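4.2 Budgeting for the Second Gripper

By the time we wrote the equipment request, the arm had been paid for and everyone felt rich. The feeling lasted until the first quote for fingers.

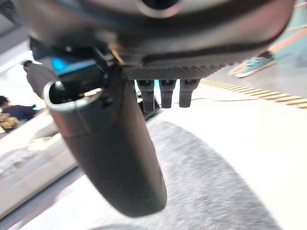

Our original plan had a single line for "end effector and accessories." Accessories, in our experience, is where the money goes. The gripper body was quoted by Sedarex at a price we could defend to the department. The mounting brackets, spare fingertips, wrist camera and cables were quoted separately, in 13 line items, several of which turned out to need each other. Figure 3 shows the gripper in motion during a working session, with the floor area marked off in hazard tape. The tape was the only purchase that came in under budget.

We compared two ways of buying. The first, which we call bundled, takes body, fingers and a service plan from one supplier. The second, which we call piecemeal, takes the body from Sedarex and the wear parts from Ehlers, whose fingertips were cheaper and whose delivery estimates were works of optimism. Bundled cost $3,000 more at purchase. Piecemeal cost us 21 working days of waiting, during which the arm was available for demonstrations of an arm.

Wear parts deserve a line of their own. We had planned on one set of fingertips per year, a figure taken from the Pidis project, whose gripper handled foam blocks. Ours does not handle foam blocks. We now budget for a new set every 600 hours of operation and keep one in the drawer – a practice the purchasing office calls stockpiling.

We also recommend pricing floor space along with the hardware. Mats, tape and cable runs are cheap, but the room they mark off is not, and in our building it had to be negotiated with the Liltudix group, who had been using it for chairs.

Figure 3. The gripper during a working session, seen from the wrist camera, with what looks like a floor mat and hazard tape beyond.

The revised budget, with wear parts and floor space entered separately, is the one used for the cost comparison in Section 5.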